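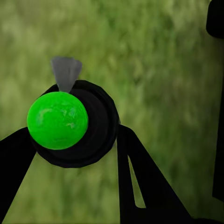 Figure 6. Green ball with black gripper parts on either side (computer rendering).

4.2 What the cards say about salt

Last updated: December

We had expected the salt lines to be the dull part of the Nonow collection, and they ended up being the part we argued over most happily at lunch. Of the 3,000 handwritten cabbage cards gathered from kitchens in Dravness and Skelora, 1,663 name a measured amount of salt, by weight, by spoon or by cup. Another 649 give a hand measure: a fistful, a palm, "what fits in my mother's hand." The rest say only "salt" or leave it out altogether, even on cards that go on for both sides about how to stack the heads in the barrel.

A hand measure sounds like sloppy writing, and earlier in the project we coded it that way. We were wrong, and it was a wonderful thing to be wrong about! When Zamfira Vasiliu went back to the Skelora households and asked cooks to salt a jar the way their card told them to, the same cook came back to nearly the same weight again and again. Different cooks, of course, landed in different places, and a granddaughter using her grandmother's card would add a second, smaller pinch to make up the gap. Several of them did this while talking about something else entirely. We only noticed when we replayed the sound recordings and heard the second pinch go in - a small dry patter on the cabbage, quite clear once you know to listen for it.

The Dravness cards behave differently. Cooks there mostly salt the water and pour it over whole heads, so their numbers are tied to the bucket or the pot and mean very little without it. One card reads "one cup to the blue pot" and we spent a full afternoon trying to find out how much the blue pot held. (The family still has it. It holds less than any of them guessed.) Where a card named a pot we could measure, we turned the amount into grams per liter and marked it as recovered; where we could not, we left it out of the comparison but kept it in the text analysis, where it earns its place.

Timing lines were coded with the salt lines, as the two so often share a sentence. A typical Skelora card says to taste "when the smell turns" and to move the barrel to the cold room after that. Dates are rare. The one fixed point that keeps turning up is Crăciun: the cabbage must be ready by then, for the rolls, and cooks count backward from it. Those who start late use a little less salt and keep the barrel nearer the stove, and they will tell you so with no embarrassment at all. We love this. It means that a card which looks like it gives no time at all may rest on a date that everyone in the house already knows.

Dill, horseradish and corn kernels also show up close to the salt, and in the Dravness cards the corn is often written as part of the salting step ("salt, corn, then water"). We kept these together as one unit. Splitting them gave cleaner tables but lost the order of work, and the order is what the cooks corrected us on whenever we read a card back to them.

Two coders read each card. Most of their disagreements came from one word that can mean either a soup spoon or a serving ladle, depending on the valley, and Ionuț Radu settled these by asking the family wherever a family could be reached. Six cards are still open. We report them as unclear and have kept them out of the totals for measured salt.

Section 4.3 takes up the crossed-out amounts, which are a joy to read and much harder to code.

Reader comments

Hannelore Kuster: Lovely section. Did you look at the size of the jars people used for the salting test? My aunt salts by hand too, but she goes by layers and would be lost if you gave her a small jar.

Subira Nyamweya: The corn! I had no idea. Is it there for color or does it help things get going? Would read a whole paper on that.

Grigore Bucur: We say "a fist and a bit" at home. The bit is the important part. Please put me down for the blue pot if it is ever for sale.

Related sections
4.1 How the cards were collected
4.3 Crossed-out amounts and second thoughts
4.4 Barrels, jars and cold rooms
Appendix B: Spoon words by valley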